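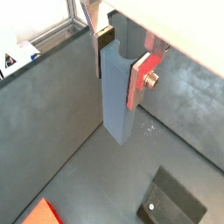

Clunderov sells its gripper kit in two versions, and I have been using the cheaper one for most of February. It comes with a two-finger gripper, a wrist camera, a set of pads and a bag of test pieces. The fingers are plain metal and the pads do the real gripping. With the pale blue block held up off the floor, there is a dark pad on one side and a red one on the other, and both sit flat against the faces. That is what I want from a pad. The fingers take the block just under the notch in its top end, and that leaves plenty of length hanging free below for reaching down to things.

Setup took me one evening. The mounting plate fits the Solik arm without an adapter, but the screws in the bag were too short and I had to buy longer ones. The cable is stiff. I would route it along the arm before you tighten anything, or you will be doing it twice like I did.

The software is where the money went, I think. You teach a pick by moving the arm by hand, saving the points, and setting a grip force from 0 to 200. Those are not real units, just a scale. I settled on 50 for foam and went higher for the hard pieces. Clunderov's manual says to start at 101 for everything, which seems like an odd number and is too much for foam.

The wrist camera is good enough for lining up a pick. Anything white or shiny near the gripper washes out, and the exposure control only has three steps. I left it on the middle one. For placing I use a second view from outside the walls.

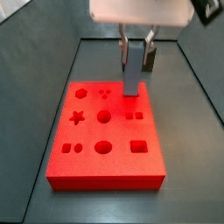
Placing is a harder test than picking, and the sorter is the part of the kit I have spent the most time with. It is a thick slab of red foam with a different opening at each position. Some are easy, like the round hole or the wide oval. The star is not, and neither are the ones that pair two small shapes, like the little square next to the little circle. The back right corner, where the gripper has the blue-gray prism standing, is also the longest reach in my layout, so small errors in the arm show up there first.

I paid for the support plan too. I wrote in twice and got useful answers both times, though the second took 14 days. Chatzigeorgiou sells a similar gripper with a longer warranty, and Fludard rents one by the month. I have not tried either. I am keeping the Clunderov kit, and next I want to order the softer pads and run the foam pieces again at a lower force.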